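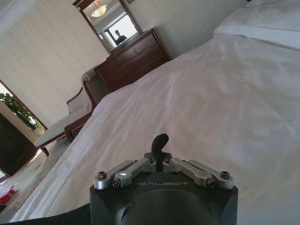

GALBOT lettering and the silver link bars

Other driver's insurer wants a recorded statement, do I have to?

Posted by Defne Şimşekoğlu

Hi all! I got rear-ended at a red light in April (sore neck, crunched bumper, the usual misery). The other driver is with Tralent, and their adjuster has called me 5 times asking for a recorded statement. She's very nice, but she keeps saying it'll "speed things up." My body shop quoted $1,419 and urgent care billed me $639. I'm still going to PT, and she already offered to pay both bills if I sign a release. Do I have to talk to her on tape?

dollis_driver

Nope, you generally don't owe the other side's company a recorded statement. Your own insurer is a different story, so check your policy for a cooperation clause. I'd email the adjuster the basics (date, place, vehicles) and ask her to keep everything in writing. And please don't sign that release while you're still in PT! Mine had a line about "all claims known and unknown," and that would've covered my shoulder too. Lots of injury lawyers do a free first call, so maybe try one before you answer her. Deadlines to sue vary by state, ask about that while you're on the phone.

Zerkby

just sign it, i did and got my check fast. no problems

PorchLight210

Did you have any injuries though, Zerkby? Defne, save your PT receipts and mileage. I forgot the mileage on mine and I'm still annoyed.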